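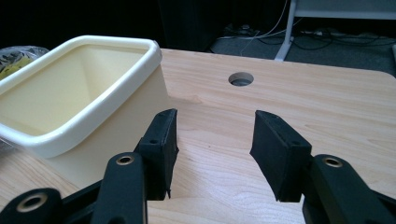
Home Organization Basics
Handout 4: Open Containers

Last time we covered shelves and drawers. This handout is on containers without lids, the kind used for snacks, packets, craft supplies and anything else that comes in small bags.

Before you buy
Empty the shelf or drawer first and measure it. Take the width, the depth and the height to the shelf above. Write all of them down and bring the list to the store. Leave enough room above the rim to get your hand in.

Measuring the container
Many plastic containers taper, so the base is smaller than the mouth. The size on the label is usually the outside of the rim. Measure the inside of the base as well. A container 25 cm long at the top can be a good deal shorter at the bottom, and boxes that fit at the top will jam halfway down.

Corners
Rounded corners wipe clean easily but waste a little space with square boxes. Soft bags don't have this problem.

Sorting
Work on a cleared table with the container in front of you and the bags next to it.
Put like with like before anything goes in.
Fold the tops of opened bags down and clip them.
Stand bags upright, oldest at the front.
Stop when the contents reach the rim. If there is more, start a second container.

Labels
Put the label on the side that faces out, below the rim. Masking tape is fine for the first few weeks, while you are still moving things.

For next class
Sort one shelf at home using the steps in this handout. Bring your measurements, both rim and base. The Colevitz worksheet is due at the same time.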